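Hard Water, Small Boilers, and What I Changed

Print this post | E-mail this to a friend 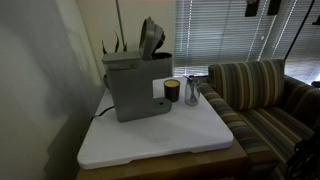
Coffee maker with the lid up, candle to the right.

I moved to Pennington in December and brought with me a set of habits formed on soft water. At the old place in Clusden I descaled things when I remembered to, which was perhaps once a year. Within a few weeks of the move the kettle had a gray-white crust on the floor of it and a film floated on any cup of black tea left standing. I had read about hard water the way one reads about earthquakes in other states. These are my notes on measuring it and dealing with it, kept mostly so that I can find them again.

Units first, as every source uses a different one. Hardness is normally given as milligrams of calcium carbonate equivalent per liter, which is the same as parts per million for household purposes. Older appliance manuals use grains per gallon. One grain per gallon is 17.1 ppm. Some imported machines want German degrees, where one degree is 17.8 ppm, close enough to a grain that people mix them up and get away with it. French degrees are 10 ppm each, and mixing those up will not be forgiven.

I used a drop titration kit. Test strips are cheaper, but the color blocks on mine jumped from "hard" to "very hard" with nothing in between, and under a kitchen bulb I could not separate the last two. With the drop kit you fill the tube to the line, add the indicator, and then add titrant a drop at a time with swirling until the sample goes from red to blue. The kitchen cold tap came out at 336 ppm. I ran it again on a Sunday morning before any water had been drawn and got the same drop count. That is a bit under 20 grains. Anything over 180 ppm is generally called very hard, so the label stops being useful well before you reach my kitchen.

Total hardness alone does not predict scale. The part that matters for anything with a heater is the portion matched by bicarbonate, called temporary or carbonate hardness. Heat drives carbon dioxide out of solution, bicarbonate converts to carbonate, and calcium carbonate drops out on the nearest hot surface. Calcium balanced by sulfate or chloride mostly stays put at kettle temperatures. So you want an alkalinity figure as well. Mine is lower than the total hardness but not by enough to be encouraging.

Calcium carbonate is also less soluble in hot water than in cold, the reverse of sugar and most of the other things one dissolves in a kitchen. The scale therefore forms where the metal is hottest, on the element or the wall of the heater tube, and there it acts as insulation. The element runs hotter to push the same heat through, and the hotter surface collects scale faster. A kettle tolerates this for years. A narrow tube does not, as a thin layer takes away a large share of the bore and flow drops well before anything looks wrong from outside.

Options, with what I found for each.

Whole-house softener. An ion exchange softener swaps calcium and magnesium for sodium. It works and I have nothing against it, but I rent, and there is no loop plumbed for one. It also leaves the bicarbonate alone. The water no longer scales but the alkalinity is unchanged, and coffee made with it tastes flat to me.

Pitcher filter. The usual cartridge is a weak acid resin plus carbon. It removes carbonate hardness, which is the portion I want gone, and drops the pH slightly. The problem is capacity. The printed cartridge life assumes moderate water. I tested the output every few days and saw hardness climbing back at something like half the advertised volume. The little timer on the lid counts days and knows nothing about any of this.

Bottled water. Read the label for calcium and bicarbonate. A number of spring waters are as hard as my tap. Distilled is free of scale but I would not run it alone through a machine that senses its water level by conductivity, and some do.

Reverse osmosis, countertop. I bought one from a small outfit called Bolivura that sells a unit with its own tank and no plumbing. It rejects nearly everything. Straight out of the spout mine reads in the single digits on a conductivity meter when the membrane has been flushed, and a good deal higher for the first glass of the day. This is ordinary behavior for a membrane that has been standing. I throw the first glass on the plants.

Blending. This is where I ended up. Mix RO water with tap water to a target. For mixing you can treat the RO water as zero. One part tap in five gives 336 divided by five, so 67 ppm, and the carbonate portion falls in the same ratio. I keep a pitcher marked with tape at the two fill levels. Coffee people argue for targets anywhere from 50 to 150 and I am not going to join in. At 67 the kettle stays clean for a long time and the coffee tastes like coffee.

Descaling is still needed, only less often. Citric acid is what I use. It is cheap as powder, has no smell, and rinses out. Roughly 33 grams to a liter of water is my working strength. Two cautions. First, do not use it boiling or at high concentration on heavy scale, because calcium citrate can itself come out of solution as a stubborn white solid, and then you have exchanged one deposit for another. Warm is enough. Second, keep it off marble, limestone and any cement-based grout, all of which it will etch on contact. Vinegar also works but more slowly, and the smell lingers in plastic reservoirs through more rinses than I care to do. Commercial descalers are commonly citric, lactic or sulfamic acid. I tried a bottle from Hikovico, found it effective, and found that it cost many times as much as the powder.

If the appliance maker names a descaler and the thing is under warranty, use theirs and keep the receipt.

Procedure for a kettle: fill to cover the deposit, bring to warm, switch off, add powder, wait. It fizzes while there is carbonate left to react. When the fizzing stops and crust remains, the acid is spent and you need a fresh batch. Rinse, then boil 3 full changes of plain water and discard them.

For anything with a pump, follow the manual's cycle and pause it partway through so the acid has time to sit in the heater. Flakes that come loose can lodge in a needle or valve, so a second, weaker pass is better than one strong one. Rinse until a pH strip dipped in the output matches one dipped in the input.

Other places I forgot to look: the faucet aerators, which unscrew and can soak overnight in a cup; the shower head; the fill valve screen on the washing machine; and the humidifier, which on tap water had been putting fine white dust over the bookshelf. The humidifier now gets RO water only.

The water heater is the large one and I have not dealt with it. It rumbles when it fires, the usual symptom of sediment on the tank floor, and the drain valve looks original. Plastic valves of that age have a way of opening and then not closing, so I have written to the landlord and am waiting to hear back.

Next on the list is retesting in summer. The utility draws from both wells and a reservoir and the proportions shift, so the 336 may be a winter number. If it moves much I will have to re-tape the pitcher.

Filed under: Household, Water, Things I Measured

Search this blog Enter keywords Go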